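4.2 The finger that sits inside the cup

I'd planned to write this section about grasp quality, and then we ran into a fault that ate most of October, so that's what you're getting. The job we gave the Drovance policy is a dull one on paper: two arms, a plain tabletop, some cups, pick them up by the rim. One finger goes inside the wall, the other stays outside, and the gripper closes. Everything in this section was run in simulation, in the Storberg scene set, with 400 runs per setting (the real cell comes later, in Section 5).

What went wrong was the close command. The policy sent it when it thought the rim lay between the fingers, and quite often it thought so far too early, or with the outer finger nowhere near the wall. I first spotted it on a Wednesday afternoon while scrubbing through wrist views with a mug of tea, and at first I blamed the physics. I was sure the contact solver was playing up again! It wasn't. The contacts were fine, and the wrist camera was giving us a perfectly good view of a poor approach.

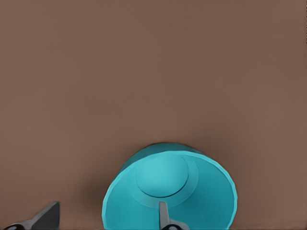
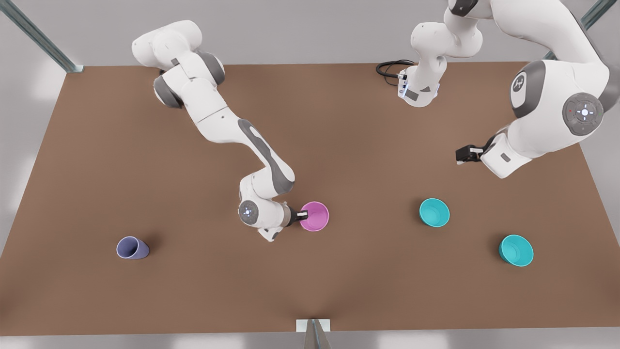 Figure 3. Rim approach in the simulated cup task: wrist view over a teal cup (first), and the whole table with both arms (second).

So why did the policy believe it had the rim? Our best guess is depth. Seen from the wrist, a finger in front of the cup's inside and a finger properly down inside it can look very much alike, and the cup walls are one smooth colour with hardly anything to fix on. We had also trained with a lot of tidy approaches, all straight down, and hardly any where the hand came in at a slant. Once the arm drifted sideways the network was on its own, and it seems to have fallen back on "close when there's a lot of cup in view".

The bad part is what the arm did next. Drovance counts a closed gripper as a held object, so it went straight into the lift, with one finger hooked in the cup. Some cups tipped over, some were dragged along, and a few were flicked right off the table (funny the first time, less so when I pictured a ceramic one and somebody's shins). The other arm had no idea any of this had happened and carried on with its own plan, which gave us 2 arm-to-arm knocks that I'd class as a safety matter.

We tried the lazy fix first and simply waited 700 ms before lifting. It made no odds, as a bad grasp is still bad after a pause. What helped was a check borrowed from the Sutanto controller: after closing, compare the finger gap with the wall thickness, and if they don't agree, open up, back out the way you came and tell the other arm to hold still. I've left the check on for all the later tests, including the Plakach cups with the flared rims, where it still gets fooled now and then by a finger resting on top of the lip.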